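Drorance Community Help > Furniture and Storage > Surfaces

White ring marks on a gloss lacquered top

Posted by Skultier, Friday
Views: 573

I have a small bedside cabinet with a dark gloss top, bought second hand. The finish has picked up several pale rings from cups. They are flat to the touch and do not catch a fingernail. I have tried a damp cloth and washing-up liquid with no change. I would like to avoid stripping the whole top, as the colour would be hard to match.

noemie chevalier
2 replies accepted as useful

Pale rings that you cannot feel are normally moisture held in the finish. Dark rings are a different fault and mean the water has reached the material underneath. For the pale kind, start with the mildest method. Leave the top clear and uncovered in a dry room for 4 days. If the rings remain, lay a folded cotton cloth over one of them and pass a warm iron across it, no steam, for 8 seconds at a time. Check after each pass and stop if the gloss begins to dull.
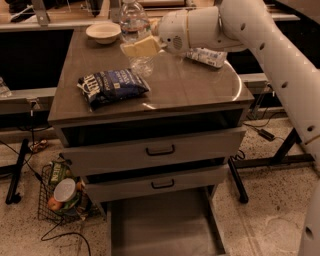 Can the same method be used on a plastic laminate top?

Laminate does not take up moisture in this way, and heat may lift it at the joints. Clean it with a mild cream cleaner and a soft cloth instead.

Leclerc

toothpaste worked on mine

Huvurlow

Toothpaste is an abrasive and will leave a matt patch on high gloss. If you must cut the surface back, use a fine polishing compound made for lacquer, work in straight lines and test it on the back edge first. Wax afterwards. Two thin coats are better than one thick one, with an hour between them. Wax will not stop heat marks, so keep using a coaster.

Thread last edited in April. Replies are closed.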